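Equipment planning notebook, November
Entry by Nélida Insaurralde. Copies to G. Mockus and S. Moser.

Purpose of entry: to record the basis for the hand-held gripper request before the budget sheet is closed at 16:00.

Present holdings are four hand-held units, two of which are held back for spares. The tabletop clearing task calls for two units per session, one for each operator. Under the current arrangement a single failed linkage stops a session until a spare is fitted. Mr. Mockus has asked that the request cover whole units as well as parts.

Two quotations are on file. Skoltero offers the complete unit at 2,000, with fingertip pads included in the first shipment only. Devadiga offers a lower price for the unit but bills the pads separately, at 80 per pair. Replacement linkage sets are 149 from Skoltero and 123 from Devadiga. Delivery terms have not been confirmed by either firm.

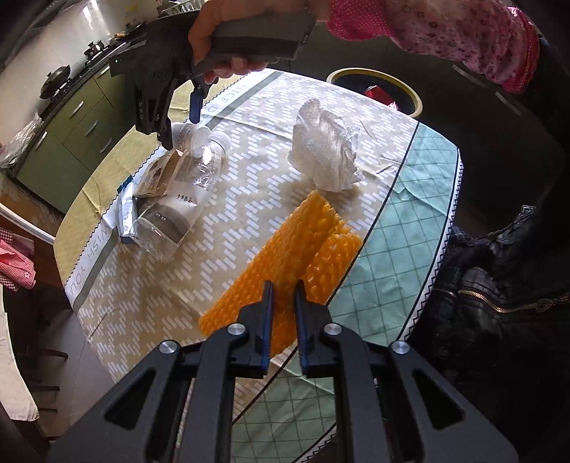 Pads are to be entered as a consumable and charged to the running account. Mr. Moser disagrees and would prefer them under capital items for the first year. The question is referred to Oluwatosin Chukwu for a ruling.

Household test items (bottles, small cartons, tissue, foam netting) remain on petty cash. No separate line is requested. Receipts should be placed in the gray folder and initialed.

Proposed request:
Two complete units, Skoltero.
Linkage sets, Devadiga, quantity to be settled once fit has been checked against our older units.
Pads, one pair per unit in service, plus spares.

Open points: warranty wording from Skoltero; whether Devadiga linkages may be fitted without voiding it. R. Steiner will write to both firms and enter the replies on the next page.

Added 15:20. Mr. Chukwu accepts pads as a consumable. Sheet amended and sent.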